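**Findel publica la versión 4 de su herramienta de segmentación de tareas manuales**

La empresa de software Findel ha publicado la versión 4 de Botholm, su herramienta para dividir en pasos las grabaciones de trabajo manual con las que se entrenan políticas de control para robots de dos brazos. La actualización llega con un módulo de percepción reescrito, un formato de exportación distinto y varios cambios en la línea de comandos que obligan a revisar los scripts existentes.

Botholm recibe vídeo tomado desde la cabeza de una persona o de un robot y devuelve una lista de segmentos con su inicio, su final, la mano que interviene y el objeto manipulado. Hasta ahora cada segmento se asignaba a una sola mano. Si la izquierda sujetaba una hoja y la derecha aplicaba pegamento, la herramienta registraba la acción de la derecha y descartaba la otra. Quien quería conservar las dos tenía que anotarlas después, a mano, en una pista aparte.

La versión 4 mantiene dos pistas desde el principio y añade una tercera para la relación entre ambas. Esta última admite valores como «sujeta mientras», «coopera» o «independiente». Findel explica en las notas de publicación que el planificador necesitaba ese dato para decidir si un brazo puede empezar a moverse antes de que el otro haya terminado.

El módulo de percepción también cambia el tratamiento de los objetos pequeños. El seguimiento anterior perdía con frecuencia tapones, tarjetas y tubos en cuanto quedaban tapados por los dedos, y al reaparecer les daba un identificador nuevo. Un mismo tapón podía figurar varias veces en el archivo de salida. El nuevo seguimiento guarda la última posición conocida y la mano más cercana, y con esos dos datos intenta recuperar el identificador original. Cuando no lo consigue, marca el segmento como dudoso y lo envía a revisión.

Para ajustar esta parte, la empresa trabajó con 300 grabaciones de manualidades con papel hechas en su sede de Custley. Es un tipo de tarea incómodo para el software: las piezas son planas, blancas y muy parecidas entre sí, la madera barnizada refleja las luces del techo y buena parte de lo que importa ocurre bajo los dedos. El conjunto se dividió en 11 categorías de acción, entre ellas destapar, alinear, pegar, presionar y apartar. 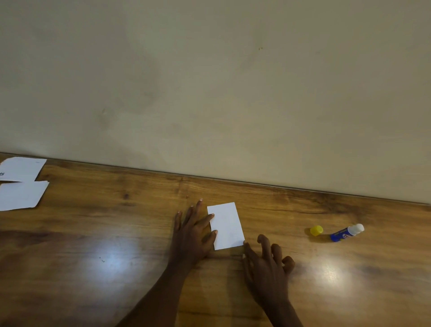
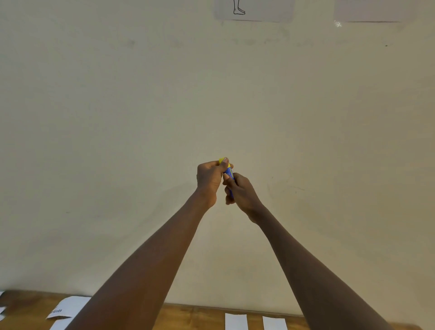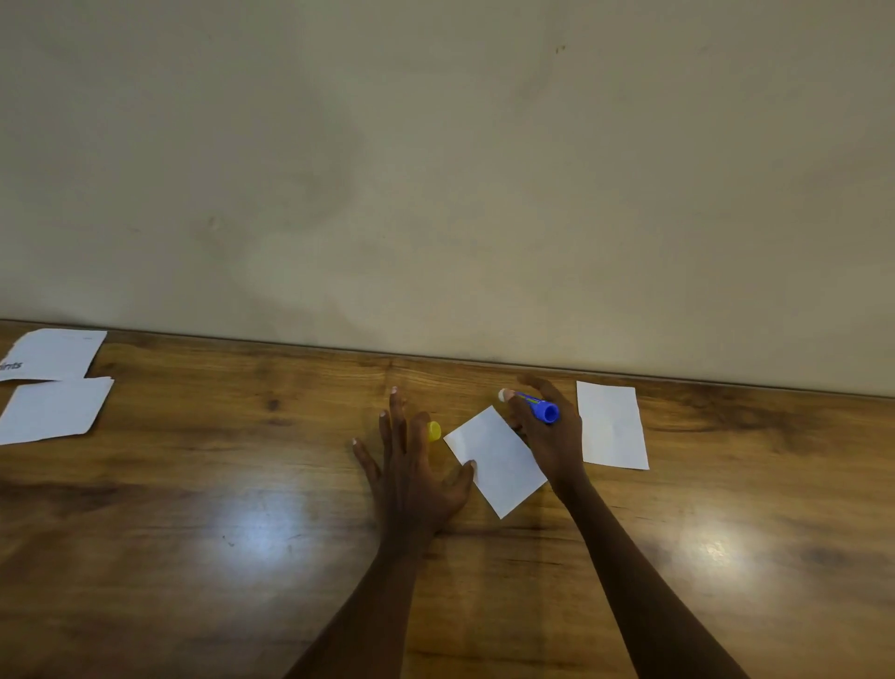

Según Findel, la categoría que más correcciones exigió fue «alinear». Los anotadores no coincidían en el momento en que termina un ajuste y empieza una presión, y el modelo heredaba esa falta de acuerdo. La solución adoptada es modesta. El límite entre las dos acciones se guarda ahora como un intervalo, y cada equipo elige en la configuración si lo corta por el principio, por la mitad o por el final. El valor por defecto es el principio.

Los reflejos siguen dando problemas. Las notas reconocen que una mancha de luz de bordes nítidos puede confundirse con una hoja blanca, sobre todo si una mano pasa cerca. Hay un filtro opcional que descarta las regiones sin contorno estable, pero elimina también alguna hoja auténtica y viene desactivado.

En la parte de herramientas, el cambio más visible es la vista de revisión. Las dos manos aparecen en carriles paralelos y los segmentos dudosos se agrupan en una cola propia, sin necesidad de recorrer la grabación entera. Se pueden aceptar, dividir o unir con el teclado. El visor carga bloques de 1000 fotogramas; el tamaño se puede reducir en equipos con poca memoria.

La exportación pasa a hacerse en un único archivo por grabación. El formato antiguo, con un archivo por mano, se mantiene mediante la opción `--formato-previo`, que desaparecerá en la próxima versión mayor. Quienes usen el planificador Ebihara deberán actualizar el conector, ya que el anterior ignora la pista de relación y trata todos los segmentos como independientes. El archivo se lee sin errores en ese caso, y por eso Findel recomienda comprobar la versión del conector antes de lanzar un entrenamiento.

Otros cambios incluidos en la publicación:

- La orden `dividir` acepta una carpeta completa y reanuda el trabajo si se interrumpe.
- Los nombres de categoría pueden llevar tildes y espacios.
- El informe de desacuerdo entre anotadores se genera también en texto plano.
- Se corrige un fallo que intercambiaba la mano izquierda y la derecha cuando los antebrazos se cruzaban en la parte inferior de la imagen.
- Se retira la calibración automática de color, que llevaba dos versiones sin mantenimiento.

Los proyectos creados con la versión 3 se abren directamente, aunque hay que volver a ejecutar el seguimiento para obtener la pista de relación. Las correcciones manuales se conservan siempre que no se cambie la lista de categorías. Los proyectos más antiguos deben pasar primero por la versión 3.

Findel prevé una actualización menor en agosto con mejoras en el filtro de reflejos. El conector para Ebihara ya se puede descargar junto con la herramienta, y la documentación de la línea de comandos está disponible en español y en inglés. La guía de la vista de revisión, por ahora, solo en inglés.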